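Atberg Drama Series "Virkport" Returns in November for Its Third and Last Season

The television production company Paquette is pleased to announce that the drama series "Virkport" will return to the screen in November. The new season has 5 episodes, and it will bring the story of the harbor town and its two quarreling families to an end.
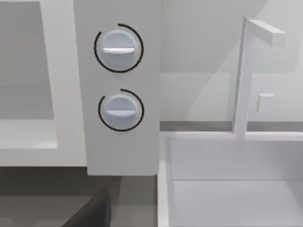

By the Paquette Press Office

The series was first shown on the regional channel Planus, where it quickly found a faithful audience. Many viewers have written to us after the second season and asked if the lighthouse keeper's daughter would come home. We have received 278 such letters, and all of them have been read by the writers.

The last season begins one winter after the ferry accident. The old shipyard is to be sold, and both families want to buy it. As before, the outdoor parts were filmed in Atberg, where the people of the town have been very kind to our crew also in bad weather.
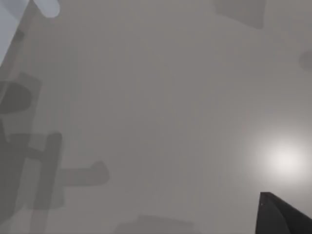
Smooth gray surface with soft shadows.

For the crowd in the last episode, 406 residents of Atberg came to the old market square in their own winter coats. It is the largest crowd the series has had, and the filming of it went on until late in the evening.

The music is again made by the same small orchestra that played in the first two seasons. A recording with the songs will be for sale in the same month as the first episode is shown.

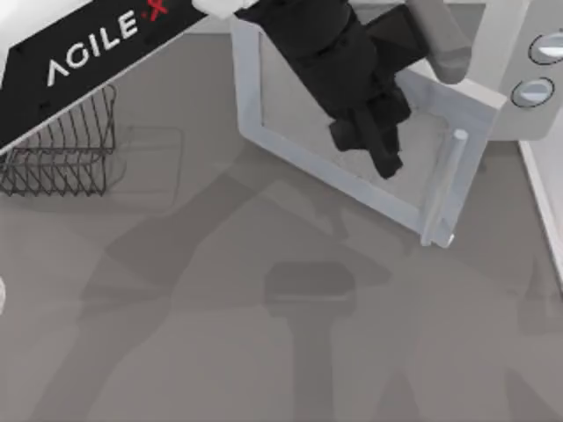 Planus will show one episode each week at 9 p.m., with a repeat the next afternoon. The two earlier seasons will be shown again before the start, so that new viewers can follow the story from its beginning. Subtitles will be available for all episodes.

Members of the press who wish to see the first episode in advance can write to the Paquette press office.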